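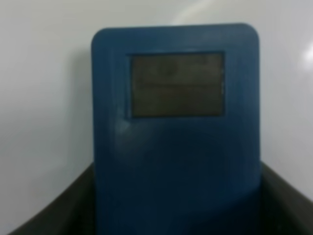
The meter was issued with a two-page sheet and a replacement battery. The sheet gave the operating range, the storage temperature, and a number to call at Homholm if the unit failed calibration. It did not say what to do with the readings once they had been written down.

I had the Kirkeck route that winter. It ran from the pump house to the upper gate, 49 stations in all, each one a capped steel pipe set in concrete beside the road. At each station the procedure was the same. Remove the cap. Lower the probe to the mark on the cable. Wait for the value to settle. Enter it in the book, replace the cap, and move to the next. A full pass took most of a day if the road was clear. When it was not clear, I stopped at the Skukeo turnoff, slept in the relay hut, and finished in the morning.

The readings were of depth to water. A large number meant the water was far down, a small number meant it was close. In the years before I was hired the numbers had been large and had changed very little. The old books were kept on a shelf in the pump house, and I had read them through during my first month, when the road was closed. The handwriting changed four times. The values hardly changed at all. Station 12 stood near 31 meters in every book. Station 30 was always a little deeper than its neighbors, and each person who had held the route had at some point put a small question mark beside it and then, after a few passes, stopped.

In October the value at station 12 was 30.4. I lowered the probe again and got the same figure. I checked the cable against the steel tape in the truck, and the cable was good. I entered 30.4.

On the next pass it was 29.1.

The office wanted the books sent down at the end of each month. A carrier took them in a canvas pouch and brought back the previous set, stamped. The stamp meant that someone had received them. I had no evidence that it meant anything further. With the October book I enclosed a note stating the two values at station 12, the date of the last cable check, and a request for instructions. The pouch came back with the stamp on the book and the same stamp on my note.

I called the Homholm number and reported a possible fault. The person who answered asked for the serial number and then asked me to run the self-test. I ran it. The unit passed. The person said that if the unit passed, there was no fault, and closed the ticket while I was still on the line.

By then the change had spread. Stations 10 through 16 were all rising, and the amounts were not random. They were greatest at 12 and fell off evenly on either side, so that if I plotted them on the back of a log sheet they made a low hill. I plotted every pass after that. The hill got taller and its foot moved outward, one station at a time, uphill and downhill alike. Water does not ordinarily do this. I wrote that sentence in the remarks column and then ruled a line through it, as the column was for the condition of caps and pipes.

There was one house on the route, the Yeh place, between stations 12 and 13. It had been empty longer than I had been there. The lot had a well with a plank cover, and the well was on an old map but not on my list. I had no authority to measure it. I stopped there on a clear afternoon, moved the planks, and lowered the probe.

The standard depth mark on the cable went past my hand. I kept paying it out. At 31 meters, where there should have been water in any earlier year, there was nothing. At 40 there was nothing. The cable was 300 meters long, and I had never used more than a short part of it. I let out roughly half before my arms got tired, and I sat on the edge of the planks with the cable across my knees and thought about it.

The pipe at station 12 was close enough to see from where I sat. In that pipe the water stood at 26 meters. In the well there was no water at a depth several times that. Both figures had been taken with the same instrument on the same afternoon. The ground between them was ordinary pasture with a wire fence across it.

I let out the rest. The probe did not touch water and it did not touch bottom. The end of the cable is fixed to the reel with a brass clip, and when the clip came up against the stop I held still and watched the meter. It should have shown a blank field, meaning no contact. For a short time it did. Then the value 0.0 appeared, and the settled tone sounded.

A reading of 0.0 means that the water is level with the ground.

I looked into the well with a flashlight. The walls were dry stone as far down as the light went. The cable hung straight in the middle and did not move. The meter still read 0.0.

Reeling in took a long time. I wiped the cable with a rag as it came up, as the sheet required, and folded the rag over whenever a side got dirty. It never did. When the probe came over the edge I wiped that too. I replaced the planks in their original order. Then I ran the self-test, and the unit passed.

The remaining stations were read on schedule. I finished the pass in the dark, using the truck's headlights for the last few, and drove down to the pump house with the reel on the seat beside me. The values from 13 upward fit the curve I had drawn. I could have filled them in from the drawing and been right to within the error of the instrument.

There was no line in the book for the Yeh well. I turned to the blank pages at the back and ruled one, with columns for station, value, and remarks. Under station I wrote "unlisted." Under value I wrote 0.0, and under remarks I wrote that the cover was in fair condition and that two planks should be replaced.

Before I packed the book I took down the oldest one from the shelf and turned to the back of it. I had read only the numbered pages the first time. A table had been ruled there in pencil, with the same three columns. It had a single entry. The station was given as "unlisted," and the value was 0.0. The remark said that the cover was new.

I put both books in the pouch. The carrier came at seven in the morning, signed for them, and left me the stamped set from the month before.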